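The Second Life of a Sewing Drawer

Every house has one drawer where the sewing things go to rest. In my mother's house it was under the bread box, and it held zippers, half a card of hooks and a pattern for a skirt which she never cut. When she moved to a smaller place, we gave the whole drawer to a man with a van. He paid nothing and we were glad to see it go. I think of that drawer often now, because I have spent a large part of October with people who would drive two hours to look through it.

The trade in old sewing patterns is small, but it is serious. Antonina Shevchuk runs a shop called Davine, on the ground floor of a former shoe repair place, and behind the counter she keeps 891 patterns in flat metal cabinets. She knows the number because she had to write it on an insurance form. The cabinets are sorted by garment first and by decade second. Size comes last, and this surprises new customers, who always ask for size first.

"The size on the envelope is only a name," she told me. "A fourteen from long ago is a small person today. I ask for the bust in inches and then we can talk."

Prices at Davine begin at 5 dollars, for children's pajamas and aprons, which people donated by the box. A good coat pattern, unused and still in its factory folds, can go to 50. The most expensive one she has sold was an evening dress with a short cape, for 300 dollars, to a costume maker who telephoned from another state and did not ask for any discount. Shevchuk still sounds a little sorry about it. She had wanted to make the cape.

The word "unused" does much work in this trade. When a pattern has been cut, the buyer must trust that all pieces are inside, and very often a collar or a pocket facing has disappeared. Shevchuk's assistant, Tsehay Wubshet, opens each envelope that comes in and lays the tissue on a long table. She checks every piece against the instruction sheet, and she writes in pencil on a paper slip what is there and what is missing. On a busy morning she can finish one shoe box. If the belt is missing, she does not worry much, as anybody can draw a belt. If the sleeve is missing, the envelope goes into a tray for people who collect only the drawings on the front.

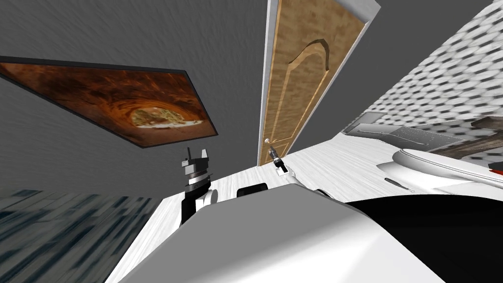 Is an old pattern with missing pieces worth buying? It depends on which pieces are gone, and for a facing or a pocket the answer is usually good news, because these can be traced from the main pieces in an evening.

Not all sellers are so careful. Yamuna Bhat, who sells fabric and patterns together under the name Manalastas, buys mostly at estate sales and does not open the envelopes before pricing them. She says so on a card beside the till. Her prices are lower, and her customers accept the risk. On the day I visited, a young man bought four shirt patterns from her without looking inside any of them. He wanted the collars, he said, and four chances were enough for him.

Bhat's real interest is the fabric. She keeps short lengths rolled and tied with cotton tape, and she likes to match a cloth with a pattern from the same years. A customer who wants a summer dress may leave with both, plus the correct buttons from a jar. "I do not push," she said – but I went there with a notebook only, and I came out with two yards of green checked cotton.

Online the business has a different rhythm. Ebise Lemma lists her stock late in the evening, at ten o'clock, when the children of her buyers are asleep. Her store, Stinine, ships everything between two sheets of cardboard. She photographs the front, the back and the instruction sheet, and she names every tear. Returns are rare. What takes her time is the questions, mostly from beginners who have found out that old instructions are very short. "Set in sleeve" may be the complete text for a step which a modern booklet explains on a full page.

For such beginners, Lemma suggests starting with an apron or a simple gathered skirt, and tracing the tissue onto strong paper before touching it with scissors. She also tells them to iron the tissue with a dry iron on the lowest heat. Steam makes it shrink, and then two pieces which matched before will not meet at the seam.

I tried it with a skirt pattern from Davine. The waistband came out one inch too long, and I took it off and sewed it again on the next evening. The green cotton is still folded on my chair. Wubshet thinks it wants to be a blouse, and she is keeping one aside for me until the end of the month, with all its pieces except the belt.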